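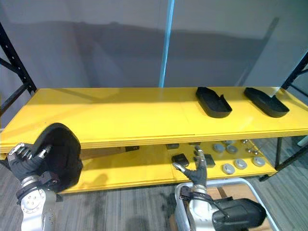
D'après Rüdiger Pfeiffer, une étagère à deux niveaux n'a jamais qu'un seul niveau utile, l'autre étant l'endroit où l'on dépose ce qu'on n'a pas le courage de ranger. Je lui ai répondu que c'était très injuste, puis j'ai regardé la mienne et j'ai changé de sujet.

Je m'explique. Nous avons à l'atelier (petit local, moquette grise à rayures, choix du précédent locataire) une étagère basse, tablettes jaunes, montants métalliques noirs perforés. En haut, c'est à peu près digne : deux plateaux noirs en forme de semelle, qui ont chacun vocation à recevoir les pièces d'une commande en cours. En bas, c'est une population de petites pièces éparpillées, dont certaines doivent dater de notre emménagement. On s'accroupit, on tâte dans l'ombre, on remonte avec la mauvaise.

J'ai donc trois soucis, par ordre décroissant de dignité :

Comment organiser le niveau du bas pour qu'on y voie quelque chose, sans racheter un meuble ?

La tablette du haut est en deux panneaux, avec un joint vers le milieu. Les vis les plus fines s'y couchent comme dans un lit. Faut-il boucher, recouvrir, prier ?

Les plateaux en forme de semelle ne s'alignent avec rien. On les pose droits, on les retrouve de travers. Est-ce que quelqu'un a trouvé une façon de leur attribuer une place ?

Budget : 800 euros pour tout l'atelier cette année, mais si j'en dépense plus d'un dixième pour ranger des vis, je vais en entendre parler jusqu'en avril.

Lakshmi Sundaram

Horacio Valdebenito

Des bacs.

Plus sérieusement : des bacs à bec ouvert, posés sur la tablette du bas, le bec vers vous. J'ai pris des Derkley, 9 euros le lot dans notre magasin, et ça m'a suffi. Vous videz la tablette sur un drap, vous triez, vous remettez. Ce qui n'entre dans aucun bac part à la ferraille. Pour le joint, un bout d'adhésif d'emballage, on en a mis un il y a deux ans et il tient encore. Les plateaux, je ne sais pas, chez nous ils sont rectangulaires comme chez tout le monde.

Thirumalai Namboodiri

Je ne suis pas d'accord pour l'adhésif d'emballage. Il tient, certes, mais il attrape la poussière sur les bords, il gondole, et le jour où on le retire il laisse une colle qui retient les vis bien mieux que le joint ne l'a jamais fait. J'ai vécu cela avec une tablette de chez Rao et j'ai fini à l'essence F, fenêtres ouvertes, en plein hiver.

Essayez plutôt ceci :

1. Démontez ou soulevez les deux panneaux si la fixation le permet, et brossez les chants. La moitié du jour que vous voyez vient souvent de la saleté coincée entre les deux.

2. Resserrez les panneaux l'un contre l'autre avant de revisser. Un serre-joint suffit, avec une cale de chaque côté pour ne pas marquer la bordure.

3. Si le jour persiste, posez un tapis de caoutchouc fin d'un seul tenant sur toute la longueur. Pas deux morceaux bout à bout — vous auriez déplacé le joint, ce qui fait un loisir mais pas une solution.

Le tapis règle aussi vos semelles. Posez chaque plateau à l'endroit voulu, tracez le contour au crayon blanc, retirez-le, repassez au feutre peinture. La forme est bizarre, profitez-en : avec des rectangles on peut se tromper de sens, avec une semelle c'est difficile, même pour un stagiaire. Si vos deux plateaux sont un gauche et un droit, écrivez-le à l'intérieur du contour.

Pour le bas, d'accord avec Horacio sur les bacs, pas sur la ferraille. Gardez une boîte fermée avec un mois écrit dessus. Quand le mois est passé et que personne n'a ouvert la boîte, vous jetez la conscience tranquille.

Vérifiez enfin que l'ensemble ne bouge pas. Un meuble qui oscille déplace ses plateaux tout seul, et vous accusez ensuite vos collègues.

Complément de Lakshmi Sundaram

Merci à tous les deux. Tapis acheté chez Brukcombe, contours tracés, et un collègue a déjà demandé si nous enquêtions sur un meurtre.
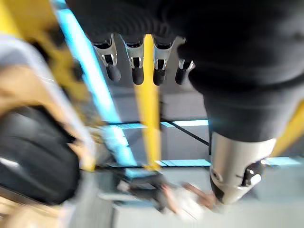
L'oscillation, en revanche, m'a valu une soirée entière. J'ai poussé l'étagère du genou, poussé les montants de la main, resserré tout ce qui avait une tête, et il reste un petit balancement dans le sens de la longueur. J'ai d'abord voulu ajouter un renfort de mon cru, et je me suis mise à lorgner tout ce qui est long et rigide. La barre bleu clair qui traverse en biais devant le jaune, près du poteau, me paraissait une candidate idéale jusqu'à ce que je me rappelle que je ne sais pas calculer un contreventement. Est-ce qu'une diagonale ajoutée d'un seul côté sert à quelque chose, ou est-ce décoratif ?

Kavitha Suvarna

Une diagonale d'un seul côté sert, à condition d'être dans le plan du balancement. Si l'étagère bouge dans sa longueur et que vos diagonales sont sur les petits côtés, vous pouvez en ajouter jusqu'à la retraite.

Mettez-la à l'arrière, d'un montant à l'autre, du trou le plus bas au trou le plus haut que vous pouvez atteindre. Un plat d'acier percé fait l'affaire, vissé aux deux bouts avec des rondelles. N'allez pas cannibaliser une barre qui sert déjà ailleurs, vous auriez deux meubles qui penchent.

Avant de percer quoi que ce soit, réglez les pieds. Sur une moquette, chaque pied s'enfonce à sa façon, et un réglage fait le matin n'est plus tout à fait vrai le soir. Glissez une petite plaque rigide sous chaque pied, attendez le lendemain, reprenez le niveau. J'ai un meuble de 900 mm de haut qui a cessé de bouger rien qu'avec ça, la diagonale est restée dans son emballage.

Et dites à Rüdiger que chez moi c'est le niveau du haut qui sert de débarras. Au moins, on y voit.

3 réponses · 1 314 partages
Nous contacter · © La communauté Entraide Atelier · Haut de page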